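Print this page | E-mail this page

Zilus Players' Association
Minutes of the General Meeting, Jun 14, 2022

1. Opening
The chair called the meeting to order. Nearly 23 members attended. The minutes of the previous meeting were approved without changes.

2. Rasura ranked season
The chair reported on the patch to Rasura. Parry timing has been tightened, and several members stated that the heavy classes are now hard to play online. It was agreed to keep the current rule set until September – the matter will then be reviewed.

3. Co-op ladder
Members discussed whether teams of 3 should be allowed on the Després map. Those opposed noted that the bridge section was built for 2 players and that a third causes enemies to stop spawning. The motion was defeated.

4. Save files
Members entering the Handa speedrun event must start from a clean save. Runs recorded with carried-over weapons will be removed from the board. Each runner may submit 5 attempts.

5. House night
The overnight session will again be held at a member's home. Guests staying over should bring their own controller and headset. A bed will be available between matches.

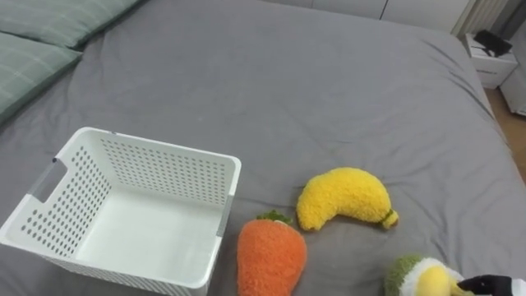 6. Other business
A request for a separate channel for story spoilers was approved. A proposal to change the association logo was held over.

The meeting was adjourned.

Comments

parrylord: Item 3 was the wrong call. The spawn bug only shows up on hard.

mossgate: Does "clean save" include unlocked costumes?

tin_heron: Costumes were fine last time, they don't change the stats.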